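**To:** handheld-practice list
**Subject:** Re: Draft 3 of the recording rules, sections 4 to 6
**Date:** August 1, 2021

Thanks for sending the draft out in plain text this time, it made it much easier to comment on. I have read all of it but will keep to sections 4 to 6, as those are the ones our group at Latitz would have to live with. Quoted text first, then replies.

> 4.1 Before each session the operator shall check that all screws on the
> fingers and the mounting bracket are tight, and that the finger padding
> is clean and fully attached.
>
> 4.2 The check shall be repeated after every 25 episodes.
>
> 5.1 Objects shall be placed on a plain, matt, light-coloured surface.
> Patterned cloths, glossy trays and other reflective supports shall not
> be used.
>
> 5.2 Food items may be used if they are whole, unpeeled and free from
> visible mould or leaking juice.
>
> 5.3 Each item in the working area shall be listed by name in the session
> sheet before recording starts.
>
> 6.1 Episodes in which an object is dropped shall be deleted.
>
> 6.2 Episodes with motion blur on the target object shall be deleted.
>
> We would like to settle these before the next round of home recordings.
> If you disagree with a clause please propose wording, as general
> objections were hard to act on last time. – Valtidska group

**4.1** Fine as it stands. We do this already and it takes less than a minute. I would add "and that both fingers close evenly along their full length". A finger can be tight on its screws and still sit crooked, and you only find out when thin objects start slipping on one side.

**4.2** I think 25 is too often for home work and not often enough for bench work with heavy objects. In our March round we checked every 49 episodes, for no better reason than that it was where the old sheet ran out of lines. We found one loose screw in the whole round. On the bench, with the metal parts, we found them much more often. Could the clause set 25 for anything heavier than a full mug and leave the rest to the site, as long as the interval is written down? Proposed wording:

> 4.2 The check shall be repeated at a fixed interval stated in the session
> sheet. For heavy objects the interval shall not be longer than 25
> episodes.

**5.1** This is the one I do disagree with.

I understand where it comes from. The earlier rules were written for bench cells, where a patterned or shiny surface is a mistake somebody made and can be put right in ten seconds. A home is different. People have the cloths they have. If we ask households to take them off and put down a white board, we are recording a bench with a sofa next to it, and I don't see the point of the travel.

There is also a practical matter. The Grardale set, which most of you have used, was recorded entirely on plain surfaces. When we tried our grasp model on home footage after training on that set alone, it did badly on printed cloth and worse on metal trays. After we added 1469 home episodes it did better on both. I can't say how much of that was the surfaces and how much was simply having more data, and we should not write a rule as if we knew. But it is a reason to be careful about banning them.

What I would support is a rule about recording what the surface is, and a separate rule about light. The trouble with trays is the glare, and glare can often be dealt with by turning a lamp or half closing a curtain. Proposed wording:

> 5.1 Any stable support may be used. The session sheet shall state whether
> the surface is plain or patterned, and matt or reflective.
>
> 5.1a Before recording, the operator shall look at a test view from the
> gripper camera. If glare hides the edge of any target object, the light
> or the support shall be moved.

Note that 5.1a says the edge of a target object. A bright patch on an empty part of a tray does no harm and operators should not spend a quarter of an hour chasing it.
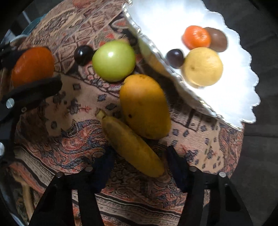 **5.2 and 5.3** Food is where the naming rule gets awkward, so I'll take these two together. Whole and unpeeled is right, and I'd add that bruised fruit should be swapped out before it splits. But "listed by name" asks more of operators than it seems to. Banana and mango are easy enough. The small dark purple one on the cloth could be a plum or a jamun, the round brown one on the tray could be a sapodilla or a kiwi, and the pale green one might be an apple or an unripe tomato, depending on who fills in the sheet. If three people write three names we end up with three classes for one fruit. I'd rather the sheet asked for colour and shape first, with the name as an optional field that may be left blank. The same goes for which support each piece starts on, cloth or tray, because a sheet that only says "fruit, mixed" is no help to anyone sorting the episodes later.

Proposed wording:

> 5.3 Each item in the working area shall be listed by colour, general shape
> and starting support. A name may be added where the operator is sure of
> it. Guessed names shall not be entered.

Ngô has a short word list for shapes (round, oval, long, flat, irregular) that we could borrow without changes. It has 15 terms in all, and I would not want it to get any longer.

One small addition to 5.2: food used in a session should not be eaten afterwards unless it can be washed or peeled. Finger padding picks up whatever was handled before, and cloth padding is harder to wipe down than rubber. We have this on our own sheet and I was surprised not to see it in the draft.

**6.1** Please don't delete drops. Mark them. Two of the groups on this list are working on recovery, and a drop followed by a second try is exactly what they need. Deleting also hides how often drops happen, and that number is useful when deciding whether the padding needs changing.

**6.2** Same point, in a weaker form. Some blur is normal when the tool is moving in the hand, and if we delete every episode with a blurred target we will mostly be left with the slow ones. I suggest keeping the episode if the target is sharp enough to outline by hand at the moment the fingers close:

> 6.1 Episodes in which an object is dropped shall be kept and marked
> "drop".
>
> 6.2 Episodes shall be rejected for motion blur only if the target object
> cannot be outlined at the moment of closing.

The person doing the rejecting should not be the operator who recorded the episode. Small groups may find that hard – we do – but swapping a batch with another site works well enough.

I have no comments on section 7, apart from the numbering, which skips from 7.2 to 7.4. If there is a missing 7.3 could somebody post it?

We can live with 4.2 either way. On 5.1 we would have to record outside the rules if the ban stays in, and I would prefer to sort that out on the list before the draft goes any further.

Regards,
for the Latitz home recording group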